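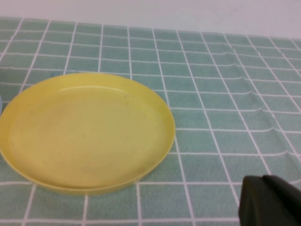

Vertical lift or carousel for small parts? Running out of floor

Forum: Warehouse & Stores > Storage Equipment

treria_stores
Hi all, long time reader, first time I've had something to ask. I run the stores for a place that rebuilds pumps and gearboxes. We've got 763 live part numbers sitting on old static shelving, and the shop wants my back row for a new wash bay by December. So I'm losing a third of my space and none of the parts.

I've had two quotes. One is for a vertical carousel, the kind where the shelves go round on a chain, and the other is for a vertical lift with trays and an extractor in the middle. The lift is a good bit more money. Ceiling is 283 inches to the underside of the joists, so height isn't the problem. Mostly seals, bearings, shims, some shafts. What would you buy if it was your budget?

pickface69
Carousel, no question. We've had a Clestard one for years and the only thing it's ever needed is chain tension and one door switch. Guys understand it in five minutes. Lifts are great until the extractor stops between trays and then your whole inventory is in a tall locked box while you wait on a tech.

Nana Bonsu
I'd go the other way. How heavy are the shafts? The thing with a carousel is you have to load it balanced. If your people fill the easy shelves with bearings and leave seals on the other side, it'll trip out on imbalance and everybody stands there pressing reset. Ours did it twice a week until we moved to a lift.

pickface69
That's a training issue though. You weigh the stuff once, make a loading plan, tape it inside the door. Done.

Nana Bonsu
Sure, and then second shift puts away a delivery at 9 pm and the loading plan is a piece of tape. I'm speaking from experience here! A lift doesn't care which tray is heavy as long as no single tray is over its limit.

treria_stores
Shafts are up to 56 pounds each, and there are a few people here who'd put them wherever there's a gap, so I can see the balance thing biting us. How does the lift deal with height? Salesman said it measures every tray when it goes back in, and I nodded like I knew what he meant.

Nana Bonsu
There's a light curtain at the opening. It checks how tall the load is and finds the smallest slot that fits. So your shim trays get packed close together and the tall junk gets its own space. That's where the money goes. With a carousel the shelf pitch is what it is, and you're carrying a lot of air around in circles.

samran_c
Samran Chaiyaporn here, I do installs, so take this with whatever salt you like. Before either of you wins this, has anyone checked the slab? 283 inches of machine full of steel on a small footprint is a serious point load. I've walked into jobs where the machine was on the truck and the floor drawing was from a different building. Get the thickness in writing, core it if you have to.

Also measure the route in. Dock door, aisle, that one low pipe.

treria_stores
Oh boy. The back row is over an old pit that got filled in. I don't think there is a drawing.

samran_c
Then that's your first phone call, before you talk price again.

pickface69
Ok that's a fair point, and it's true for both machines. Still say carousel. Speed too - if the picks are grouped it's already turning to the next shelf while you're counting.

gearbox_dad
What about the software? We bought a lift and then paid again to get it talking to Flokow, and the link only passed part number and quantity, no lot numbers. Seals have shelf life. Ask for a demo with YOUR parts list, not theirs.

treria_stores
We're on Srisuk, which is basically a spreadsheet with a login. Lot numbers matter for the seals, yes. Adding that to the list, thanks.

Nana Bonsu
Then ask if the machine's own controller can hold lots without any link. Some can. For 763 parts you could live like that for a year, easy.

pickface69
Or put the shafts on a cantilever rack by the door where they belong, and buy the cheap machine for the small stuff. Saves you the balance headache and a pile of cash.

Nana Bonsu
I don't hate that, if there's wall space.

treria_stores
There's a bit of wall next to the compressor, I'll go measure it. Concrete guy is coming out to look at the pit too. Will post the numbers when I have them. Does anybody know if the cantilever arms have to be bolted back to the wall or is floor anchoring enough?

samran_c
Depends on the height and what you hang on it. Send me the rack model when you've picked one and I'll have a look at the manual.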